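首页 文章 洗衣与收纳 旧文 关于

小件衣物怎么晾

2020年6月15日

搬到 Helstead 以后，家里没有阳台。大件衣服有折叠晾衣架，麻烦的一直是小件：袜子、手套、抹布、手帕，还有孩子的口水巾。这篇写一下我现在的做法，前后改过几次，有些地方还在改。

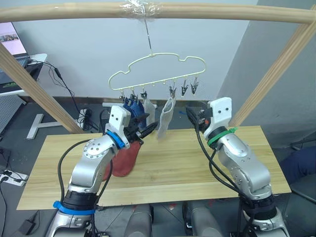
先说以前是怎么弄的。以前小件全部搭在暖气片上，冬天没什么问题，早上搭上去，晚上就能收。春天暖气停了，同样的办法就不行了。袜子搭在冷的暖气片上，贴着铁皮的那一面到第二天还是潮的，翻过来再放一天，第三天闻起来就有味道。抹布更差，厚的那种要三天。我有一段时间把它们改搭在椅背上，结果吃饭的时候要先收椅子，收下来的东西又堆在沙发扶手上，最后分不清哪些是干的。

后来试过把小件摊在折叠晾衣架的最下面一层。那一层离地很近，通风差，上面还有裤腿垂下来盖着。袜子很容易从两根杆子中间掉下去，掉下去就沾灰，沾了灰只好再洗。有一个星期我同一双灰袜子洗了三遍。

所以就换成了带夹子的衣架。这类东西很普通，一个塑料框，下面一排小夹子，顶上一个挂钩。我前后用过两个牌子，第一个是 Jivia，圆盘形的，夹子多，一圈一圈排着。圆盘的好处是能挂很多，坏处是挂不平。一边多挂两只厚袜子，整个盘子就斜过去，轻的那边翘起来，夹子互相缠在一起，取的时候要一个一个解。另外圆盘占地方，四面都要留空，我家能挂的位置只有窗边那根木杆，离墙近，圆盘转一下就碰到墙。用了不到半年，送给楼下的 Iida Vuorinen 了。她家有院子，挂在树枝下面，四面都空着，斜就让它斜。

第二个就是现在用的，米白色，一字排开，下面一根直杆，夹子挂在直杆上。上面的框是弯弯的一圈，孩子说是云，我姐说是小汽车，我看都有点像。这个形状对晾衣服没有用处，买的时候只剩这一种了。

一字形的衣架平着靠墙也能挂，不占地方，这是我留下它的主要原因。夹子比圆盘的少，一次挂不了全家的，所以要分批，后面会写。

挂钩的问题

这个衣架的钩子是一根细铁丝，钩口比较浅。挂在木杆上，取衣服的时候稍微往下一拽，钩子就会在杆子上滑，滑到一头去。滑一次要推回来一次，推的时候另一头的袜子又晃。有两回整个掉下来，正好落在下面的桌上，桌上当时放着一碗泡着的木耳。

试过几种固定的办法。橡皮筋，用了几个星期就松了，断的时候没有声音，等发现时衣架已经歪着了。棉绳，能固定，可是打结和解结都慢，而且绳子吸水，湿衣服滴水溅上去，绳结那里一直潮。最后用的是透明胶带，把钩子和木杆缠在一起，缠紧，多绕几圈。不好看，但是到现在没有滑过。

缠胶带有几个地方要注意。木杆要先擦干净，有灰的话胶带过两天就翘边。缠的时候钩子要先摆到想要的位置，缠好以后就动不了了，我第一次缠的时候没有量，偏了，左边离窗框太近，窗帘老是碰到最边上那只夹子，只好撕下来重新来。撕胶带会在木头上留一层胶，用一点食用油抹上去，放一会儿再擦，可以擦掉。擦完要用洗洁精的水再过一遍，不然新胶带粘不住。

有人建议换成带锁扣的钩子，Estonix 有一种可以卡住杆子的，我在店里看过。那种钩子粗，要配他们家自己的架子，我不想为了一个钩子再买一个架子，就没有换。

木杆的高度

木杆一开始装得高，跟窗框上沿平齐，想的是越高越不碍事。装完才发现夹袜子要一直举着手，夹满一排胳膊就酸了，矮一点的人根本够不到。后来降下来，降到坐着也能碰到袜子尖的位置。下面放一张浅色木头桌子，桌面就是一整块板，木纹看得很清楚。洗好的小件先倒在桌上，分一分，再往上夹，不用来回弯腰去盆里拿。收的时候也方便，取下来直接落在桌上叠。

降低之后的缺点是人走过去会碰头。我先生碰过几次，现在知道绕开了。客人来的话我会先把架子上的东西收掉。

桌子的问题是怕水。木头桌面滴了水不马上擦会留一圈白印，我们的桌子靠窗那一角已经有几个印子了，擦不掉。现在挂湿的之前，会在桌上垫一条旧毛巾，毛巾湿了就换。手洗的东西滴得最厉害，要先拧，拧完再用干毛巾卷起来压一压。机洗甩过的基本不滴。

夹的方法

袜子我夹袜口。网上有人说应该夹袜尖，说袜口不会松。两种我都试过，夹袜尖的话，袜口朝下敞着，水往松紧带那里走，而松紧带是最难干的地方，结果是袜尖干了袜口还湿。夹袜口的话水往袜尖走，袜尖薄，干得快。袜口会不会松，我看了几个月，没看出区别。夹的时候只夹一层边，不要把两层捏在一起，里面留个口，风能进去。

一双袜子分开夹，一只夹子一只袜子。夹子不够的时候我也试过一个夹子夹一双，中间贴着的那一面干得很慢，省下来的夹子不值得。

手套夹手腕那一边，手指朝下。毛线手套沉，会把夹子拉得往下坠，两只手套不要挨着，中间隔一个薄的东西，比如手帕或者纱布。橡胶手套也可以夹在上面控水，要先翻过来晾里面，里面干了再翻回来晾外面。很多人只晾外面，所以里面一股味道。

薄的布，像纱布、过滤豆浆的那种布，夹一个角就够了，让它自己垂下来。这种布干得最快，通常别的还湿着它已经能收了。收走以后夹子就空出来，我习惯留着空夹子不马上补，等下一批一起挂。一件一件补的话，干的和湿的混在一排，湿的会碰到干的。

深色的和浅色的要不要分开，看掉不掉色。家里有一块深红的布，洗了很多次还是会掉一点颜色，湿的时候碰到浅灰的袜子，袜子上会有一块粉红。这种就放在最边上，旁边空一个夹子。同样爱掉色的还有一条新买的蓝布，头三次洗都单独挂。

抹布我现在不跟袜子挂同一批。以前图省事一起挂，婆婆看到了不高兴，说擦碗的东西怎么和穿脚上的挨着。都是洗干净的，我觉得没有关系，不过分开也不费事，就分开了。早上挂厨房的，晚上挂身上的。

分批

洗衣机一个星期开几次，看天气。小件我是每天手洗一点，量不大，正好一排夹子能挂完。顺序大概是这样：早饭后洗昨天的抹布和手帕，挂上，窗户开一条缝；下午收下来叠好，晚上孩子洗澡以后洗袜子，挂上过夜。天气好的话早上袜子就干了，下雨天要到中午，那一天的抹布就往后推。

推到后面攒多了怎么办，我会挑厚的放到折叠架上层，薄的留给夹子。折叠架上层搭厚抹布没有问题，掉不下去。

梅雨那种天气没有什么好办法。去年七月连着下雨，什么都不干，只好开电风扇对着吹。风扇不要对着正面吹，正面吹衣架会转，即使钩子缠住了，下面的小夹子也会互相打。放在侧面，开最小一档，让它摇头，这样吹一个晚上能干大半。

关于除湿机，Styliani Tsolakis 给我发过一个，型号我没记，她说很好用，要 1,149 块。我算了一下，一年里真正需要的日子不多，还要找地方放，没有买。她家是地下一层，情况和我们不同，她买是应该的。

夹子坏了怎么办

夹子是最容易坏的部分。坏法有两种，一种是弹簧锈了，夹上去留一个黄印；一种是塑料变脆，一捏就断。靠窗晒得到太阳的那一头断得早。

弹簧锈的，发现了就要换，不要想着下次再说。我有一块白手帕就是这样毁的，黄印用柠檬汁、小苏打都试过，淡了一些，还在。平时不用的时候把夹子擦一下，尤其是弹簧那里，能多用一阵。

换夹子不难，夹子是用小钩子挂在直杆下面的，捏着钩子往旁边一拧就能下来。替换的夹子我在 Tymoshchuk 杂货店买，39 块一包，一包里有各种大小，小的正好能用，大的拿去夹米袋和零食袋。买之前最好带一个旧的去比，钩子的粗细不一样，太粗的套不上去。我第一包就买错了，去换的时候老板娘说拆了封不给换，后来又给换了。

新夹子一般很紧，夹薄的布会留两道牙印。可以先夹在厚一点的硬纸板上放几天，松一点再用。我通常夹在旧日历的封底上。

收和叠

收的时候从一头开始按顺序收，不要跳着取。跳着取，剩下的重量不匀，直杆会往一边歪，虽然歪得没有圆盘厉害，最后几件还是会滑到一起。取下来先用手背碰一下，碰袜口和手套的指根，这两处不凉就是干了。手心不太准，手背准一点。

袜子我不卷成球，卷球时间长了外面那只袜口会松。两只叠在一起对折，竖着放进抽屉里。孩子的放一个鞋盒，大人的放一个鞋盒，鞋盒盖子反过来垫在底下，鞋盒就不会在抽屉里滑。

落单的袜子单独放一个小布袋，挂在木杆旁边的钉子上。每个月倒出来对一次，上个月对上了 6 双，还有 9 只没有着落。对不上的留到换季，换季还对不上就拿去擦窗槽。窗槽用旧袜子擦很方便，套在手上，手指能伸到角落里，擦完直接扔。

孩子现在四岁多，喜欢帮忙夹。她手劲小，新夹子捏不开，旧的可以。我让她站在小凳子上夹自己的口水巾和手帕，她会把同样颜色的夹在一起，有时候一块布用掉三个夹子。等她走开以后我再重新调。凳子要放稳，靠墙那边放，不要放在桌子和窗户中间，那里地面有一块瓷砖是松的。

叠手帕她已经会了，对折两次，边不太齐。叠好的她要自己拿去放，放在哪里有时候要找一会儿。

还没解决的

一个是晚上关灯以后夹子的声音。窗户开着一条缝，有风的时候小夹子会轻轻碰在一起，声音不大，睡在旁边那间能听到。空夹子响，夹了东西的不响。我现在睡前把空的几个推到一起，用一个夹子咬住另一个，声音小了一些。

另一个是靠墙那一面干得比朝屋里那一面慢。袜子无所谓，厚手套就很明显，晚上要过去翻一次面。想过把木杆往外移，移的话支架也要换长的，墙上又要重新打孔，房东那边还没有问。

上次有读者留言问，床单被套在没有阳台的房子里怎么晾。我家是搭在两扇房门上面，门先擦干净，门顶上垫一条旧浴巾。被套要中间换一次位置，不然搭在门顶的那一条不干。这个以后单独写，木杆上是挂不了的，太重，试过一次枕套都嫌沉，支架的螺丝松了半圈，后来重新拧紧的。

联系我：页面底部留言 | 版权所有，转载请注明出处 | 返回顶部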